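I had a week off in July and did what I always do, which is put my home airport in the search box and leave the destination blank. Most of what came up was the usual stuff. Then there was a round trip to Tbilisi for $1032, one stop each way, with the return landing on a Saturday. I had been watching that route since spring and had not seen it that low for summer, so I booked it before lunch.

A few notes for anyone looking at the same kind of ticket.

The price was for a carry-on only. A checked bag was another $100 round trip if you paid for it when you booked, and more at the airport. I packed light and didn't need it. Seat selection was extra too, and I skipped it on the way out and ended up in a middle seat.

The layover going over was seven hours. I thought about leaving the airport but the line at passport control was long, so I stayed put, ate twice and walked the terminal end to end.

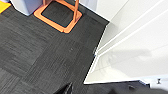

Gray carpet, orange square.

My friend Ostap Maksymiv flew in separately and met me at the guesthouse, a small place called Casudari. The room was plain and clean, and breakfast was bread, cheese, eggs and as much tea as you wanted. We paid in cash. The stairs are steep, so keep that in mind if you travel with a big suitcase.

The return connection was shorter and I made it with time to spare – my gate was close to where we came in. If yours is at the far end, I would want at least two hours.

I checked the fare again last night. It was gone for July but still there on a few dates in the fall, mostly midweek. Search one month at a time, because the flexible date view missed some of them for me. Ostap wants to go back for the grape harvest, and I still have 17 vacation days, so I may look at those dates again.

Contact | Copyright Taras Harasym | Back to top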